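Search this guide Go Clear

Fenness Shared Kitchen Handbook
Section 6: Setting a single place for morning tea
November. Words by Adjoa Alhassan, corrections by Rizwan Mollah

Section 5 covered the urn, and we are all sorry about Section 5. This one is easier. It deals with laying one place for one person who is having one sweet thing and something small to drink. Anyone who has eaten at a table before will be tempted to skip it. The state of the linen drawer suggests they shouldn't.

Before you start

You will need:

a cloth napkin, ironed or near enough
a spoon, a fork and a knife
a small cup
a tray or plate with a lip
something to put on the tray

The napkins live in the second drawer, under the tea towels, where Obed Eshun moved them last winter and where they will stay until someone is brave enough to raise it. Cutlery is in the caddy by the sink. Sets don't have to match. We did own a matching set, once.

NOTE: Paper serviettes are fine for sausage sizzles. They are not fine for this.

6.1 Laying the cloth

1. Wipe the table and dry it. A damp table will print itself on the napkin.

2. Shake the napkin out over the floor, away from the food.

3. Lay it flat on the left, well back from the edge of the table, with the long sides running away from you. If it is a checked napkin, line the checks up with the table edge. You can get away with a crooked plain cloth for years, but gingham will dob you in straight away.

4. Smooth it from the middle outwards with the flat of your hand. If a crease survives three passes, it has earned its place.

CAUTION: Do not iron napkins on the table. The mark near the window is from somebody who thought a folded towel would be enough.

6.2 Cutlery

5. Put the spoon, fork and knife along the left side of the cloth, handles towards you. Yes, all on the left. Keegan Cartwright has written in to say the knife belongs on the right with its blade facing in, and for a roast dinner he is correct. We are serving a bun.

6. Work from the outside: spoon, then fork, then knife. Leave a finger's width between them so they can be picked up one at a time.

7. Check that they run more or less parallel. More or less is the standard. Please put the ruler back in the office.

NOTE: The coloured pieces bought for the Kelano picnic may be mixed with the metal ones. They go in the top rack of the dishwasher. One went in the bottom rack and now stirs around corners.

6.3 The cup

8. Stand the cup at the top right corner of the cloth, fully on the fabric. Half on and half off is how we lost the last tablecloth.

9. Pour after it is in position. Fill to a finger below the rim.

CAUTION: Metal cups pass the heat of the tea directly to the person holding them. Use them for cold drinks, or for people who have been warned.

6.4 The tray

10. Set the tray to the right of the cloth, towards the back of the table, leaving a clear gap between the two. Icing travels.

11. Put the donut on the tray last. Use the tongs if it is glazed. A glazed donut that has been handled keeps a very good record of who handled it.

12. One donut per tray. Rizwan Sarkar's stacking method was trialled at the Agyeman morning tea and will not be described here.
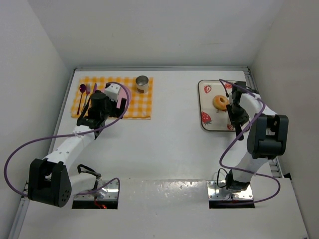
Photo: Sendska / Fenness Shared Kitchen

The finished place has the checked cloth and cutlery on the left and the strawberry tray on the right with its glazed donut. Any lipped tray will do in its place, though the strawberry one goes first, and there is sometimes a discussion.

6.5 Clearing away

13. Lift the tray first and carry it level. Crumbs go in the compost bucket, including the ones you were planning to blow off.

14. Take the cup and the cutlery next, leaving the napkin until last.

15. Fold the napkin inwards over whatever has landed on it, carry it to the back step and shake it there. Magpies will attend.

16. Wash checked napkins in cold water with other light colours. Glaze comes out with a short soak. Jam needs a longer one and a word with Adjoa.

If something goes wrong

The napkin won't lie flat: it was put away damp. Swap it and hang the first one up.

The tray slides: the table is still wet. Go back to step 1.

The donut is missing: see the sign-in sheet.

Section 7 is about the toaster. Read it before you touch the toaster.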